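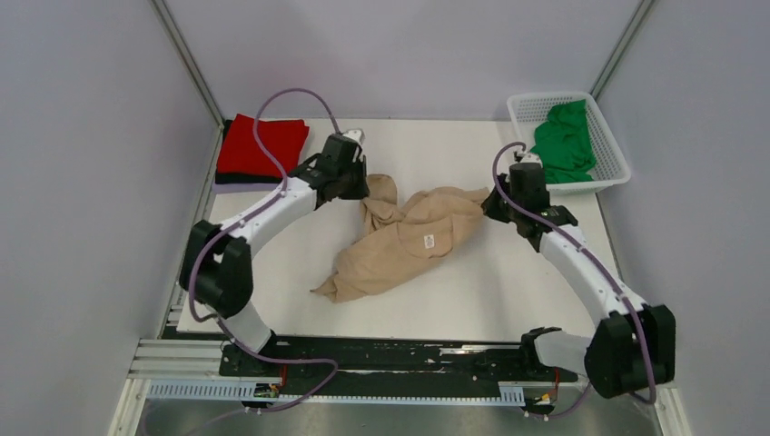

Divya Kaimal asks whether a machine can take over the folding yet, and whether she should stop teaching her kids to do it. Keep teaching them. Two arms can fold a shirt on a clear table under steady light. A mixed load at home is harder, and most of the trouble is in the first step: finding two good points to hold on a wrinkled garment.

The same things that slow a machine slow a person, so the tips carry over.

Sort before folding. Like items go faster in one run.

Find the shoulder seams or the hem first. Pick up there, let the cloth hang, then lay it down.

Smooth from the center outward. Check the collar label to tell front from back.

Fold on a hard, flat surface at waist height. Beds sag and shift the creases.

Keep unfolded items on one side and the stack on the other. Stop at 20 pieces or the stack leans.

Turn sleeves right side out before the wash. No gripper I know of does this well.

Chores a machine can be trusted with today: vacuuming open floor, mowing a level lawn. Folding, not yet. Check again in five years.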